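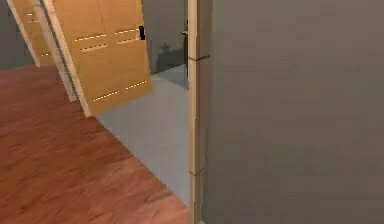 Going by the foam you have now, the fabric is the lesser problem, according to grinau_bench, who answered first and whose reply is kept at the top of this page. The original post and the rest of the thread follow.

Sagging seat cushions on a three-seat sofa: replace foam, webbing or both?

Posted by tallowfield

I have a three-seat Verkell sofa with loose seat cushions and a fixed back. The middle and left seats have dropped. The covers zip off and are in fair condition apart from piping wear at the front edge. Flipping the cushions helps for a week or so and then the dip is back.

I unzipped one and found a single block of foam with a thin polyester wrap that has bunched up at the rear. There is no label on the foam. With the cushion off, the deck under it also feels slack when I press down with my hand. I turned the sofa over and pulled back part of the dust cover. The suspension is woven elastic webbing running front to back only, stapled to the rails. I saw no springs.

What I need to know:

Can I replace the foam alone and leave the webbing?
What grade should I ask for? The shop quotes in kg per cubic meter and also gives a firmness number, and I don't know which one matters.
The shop wants 290 for three cushions cut and wrapped. Is that out of line?

I own a staple gun and a staple lifter but have never done webbing.

grinau_bench

Foam first. Density and firmness are separate properties. Density is the weight of material in a given volume and is the better guide to how long the foam holds its height. Firmness is how hard it pushes back when you sit. You can have dense foam that is soft and light foam that is hard. Light, hard foam feels fine in the shop and goes flat early.

For a seat in daily use, ask for 35 kg per cubic meter or better. Pick firmness by sitting on a sample at full thickness. A small swatch squeezed in the hand tells you nothing useful.

Have the block cut slightly larger than the cover in width and depth. The cover should be under light tension when zipped. If you cut to the exact finished size, the corners go hollow within a few months. Measure the cover along the seams, turned inside out, and do not measure the old foam. Old foam has shrunk or spread and will mislead you.

Wrap: new polyester wadding, spray glued to the top, front edge and bottom. Leave the sides bare if the cover is tight. Yours bunched because it was never glued, or the glue let go.

The price is normal for cut and wrapped work where I am. Ask whether the wadding is glued on or only laid over.

On your first item: no. If the deck is slack, new foam will sit in the same hollow. Do the webbing.

lamel4

Agree on the webbing. Procedure for elastic webbing on a wood frame:

Take the dust cover off completely and keep it as a pattern.
Mark the position of every strip on the rails before lifting anything.
Pull the staples and check the rails for splits. A split rail gets glued and clamped before new webbing goes on.
Fix the new strip at the back rail, double the end over, staple again.
Stretch it by 8 percent and fix at the front. Make two marks on the relaxed strip so you can check the stretch with a ruler.
Fill in the middle of each section first, then work outward.

Add cross strips, woven over and under the front to back ones. Front to back only is a cost saving and the load is not shared between strips. I used Minja webbing, 80 mm wide, on mine. No complaints, though I have nothing to compare it with.

Staples should go in flat. If they stand proud, raise the pressure or finish with a hammer. If they cut into the webbing, lower it.

The piping can wait. Replacing it means opening the front seams, and a tighter cushion may take up some of the looseness there.

moss_and_tack

just put a sheet of plywood under the cushions. did that years ago and its still fine, bit hard though

tallowfield

Ordered webbing for all three seats and will get the foam cut after the deck is done. The left end of the front rail has a hairline split about a hand long, so that gets glued first.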